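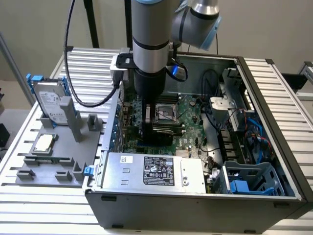 The Joy of an Open Computer

I have loved the insides of desktop computers since I was eleven, when my uncle let me loose on a beige box with a screwdriver far too big for the job. So a morning at Rafferty, the repair and parts workshop behind the old bus garage in Plurkivley, was always going to go well for me.

The workshop takes in office towers at the end of their first life. Schools send them, and dentists, and in February a whole consignment arrived from a packaging firm called Sekico, stacked on pallets up to my shoulder. Last year the shelves at the back gave up 2,478 usable parts, most of them memory and drives, and nearly all of it went back into machines that people are using today.

Ngaio Tautahi runs the benches. She talks about office PCs the way other people talk about old bicycles, and she has a soft spot for the big business towers with coloured catches.

"Blue means go on, touch it," she told me. "Someone at the factory sat down and thought about the person who'd have to open this in ten years' time. I think that's lovely."

I think so too! Once you know about the blue you see it all over the place: on drive carriers, on the slot retainers at the back panel, on the latch you'd otherwise hunt for with a torch. A well-designed case comes apart with hardly any tools (I had brought my own set, in a roll, and felt a bit silly carrying it home unopened).

There is an order to things, mind. Power off, lead out, and then press the power button once more to let go of whatever charge is hanging about. Lay the tower on its side. Side panel off. After that Ngaio likes to stop and just look, and trace where the cables run before any of them are unplugged. SATA cables come in cheerful reds and blues and they're easy to follow if you do it early, and a right old tangle if you don't.

The air shroud is my favourite bit. It's a great lump of moulded plastic, all slots and posts and odd square openings, and from the outside of the computer you would never guess it existed. Its job is to steer cool air over the parts that get hot. Lift it clear and the whole board opens up underneath, green and busy, like taking the roof off a doll's house.

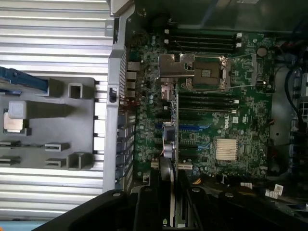 The processor socket is where everyone slows down. A lever holds a metal plate, the plate holds the chip, and beneath the chip is a bed of tiny contacts that will not forgive a dropped screw. Colm Egan, who looks after testing, puts a plastic cover over every bare socket before a board goes into storage. He once spent an afternoon with a magnifier and a sewing needle coaxing bent contacts back into line on one board, and it booted, and he still has the needle.

Memory is kinder. Push the latches outwards and the stick pops up to meet you. Colm tests each one overnight, and out of the last box of 148 only a handful went to recycling. Drives are wiped first and tested afterwards, and the ones that pass get a dot of green paint.

Finished machines go out through Skodow, a lending scheme that passes them to families and learners for as long as they're needed. The last round was 43 towers, each with a keyboard, a mouse and a typed sheet on how to get the side off.

That sheet was Ngaio's idea. "Have a look inside," it says in the first line, "and mind the sharp edges."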